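# The Portrait Archive at Plutmont

When the Plutmont Portrait Society opened its collection to the public in March, the first visitors came looking for relatives. They found them in large numbers. The collection holds the working archive of a family studio that photographed the town's graduations, christenings, engagements and anniversaries over several decades, and few households in the district are without at least one print bearing its stamp on the back.

The studio, known locally as Trondby after the street on which it stood, kept careful records. Every sitting was entered in a ledger with the name of the client, the number of exposures, the lens used and the price agreed. The Society has recovered 119 of these ledgers. Together they form an unusually complete account of how a commercial portrait business was run, and of what its clients expected from it.

Those expectations changed slowly. The early entries record formal sittings against a painted backdrop, generally completed in under an hour. Clients chose from a small set of poses, and the final order seldom exceeded two prints. Later ledgers show families asking to be photographed outdoors, at the river landing or in the public gardens, and the studio began to charge a separate fee for travel. By the time the business closed, location work accounted for the greater part of its income.

The Society's conservation program began with the negatives. Many had been stored in their original paper sleeves, which had become brittle and acidic. Each negative was removed, inspected, cleaned where its condition allowed and placed in a new enclosure before scanning. The original sleeves were retained, as they often carry penciled instructions to the printer: "lighten the veil," "more sky," "mother does not care for her hands." 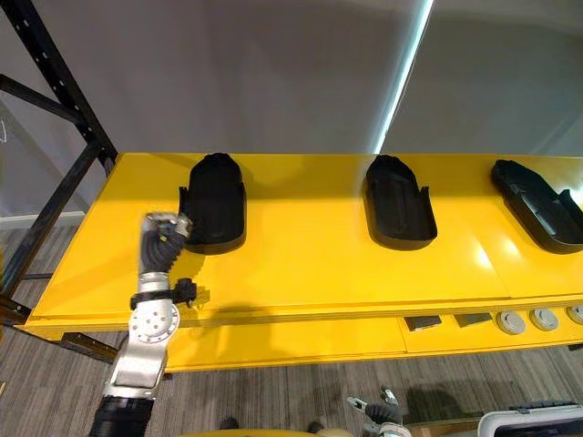 **Áine Scanlon**
*Contributing Editor, Photography and Collections*

Notes of this kind have proved to be of particular interest to working photographers. Yhon Paucar, who photographs weddings and family events across the region, was among the first to request access to the reading room. He has since completed a study of the studio's engagement portraits, comparing the ledger entries with the surviving contact sheets.

"The contact sheets show how the photographer thought," Mr. Paucar said. "The first few exposures are stiff. Then something is said, the couple looks at each other, and the sitting begins. I recognize that pattern from my own work."

His study draws on more than 200 sittings. It observes that the picture selected for printing was rarely the one a present-day editor would choose. Couples preferred the composed frame in which both faced the lens. The unguarded exposures were left on the sheet, and in most cases have never been printed until now.

The Society's current exhibition, held in the Cuervo Gallery on the ground floor, is built on this observation. Seven engagement sittings are presented in full, with the client's chosen print hung beside the complete contact sheet. Wall texts are brief. Names are given where the family has consented, and visitors who recognize an unidentified sitter are invited to complete a form at the front desk.

Identification remains the most demanding part of the work. The ledgers name the person who paid, who was frequently a parent, and the sitters themselves may appear only as "daughter and fiancé." Staff compare the entries with parish registers and newspaper announcements. Progress depends to a great extent on the memory of older residents, many of whom have attended the Society's open afternoons with albums of their own.

Digital copies are released through the Wimport catalog, which can be searched by surname, street or type of event. Descendants may order a reproduction print for personal use at the cost of materials. Requests for publication are considered individually, and the Society asks that the studio be credited in every case.

A second exhibition, devoted to the outdoor sittings, is in preparation. It will pair the original prints with new photographs made by Mr. Paucar at the same locations — the river landing, the bandstand and the garden steps — at the time of day recorded in the ledger. The reading room is open by appointment, and the Cuervo Gallery may be visited without charge.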